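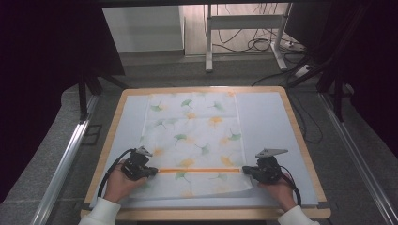 Photo: Drakum Community Workshop

DRAKUM — A gift-wrapping room at the Drakum Community Workshop will stay open through January after more people than expected asked for help with their parcels.

The room opened in the fall as a place to wrap presents for a small fee. Visitors can bring their own paper or pick from the sheets kept on hand, among them a white tissue printed with ginkgo leaves in green and orange-yellow. Thin strips in orange and other colors are set out for finishing.

The workshop said 700 parcels were wrapped in its first season, 76 of them in one afternoon. Most were books, scarves and kitchen items. Tissue has been the most popular choice for soft goods — heavier paper is still used for boxes.

Wrapping takes place on a pale board laid over a table, and visitors may do the work themselves or leave it to the staff. Tissue sheets can be bought flat in packs of 22. The ginkgo pattern comes from Sukik, a paper shop on Edier Street, and a second leaf pattern is due later in the month.

A beginners' class on folding tissue around odd shapes will be held in the same room at 6 p.m. on the 29th. There is no charge, but places must be booked at the front desk. Parking is available behind the Grecu Building.

Print this story | E-mail this story

Contact us | Copyright Drakum News. All rights reserved. | Back to top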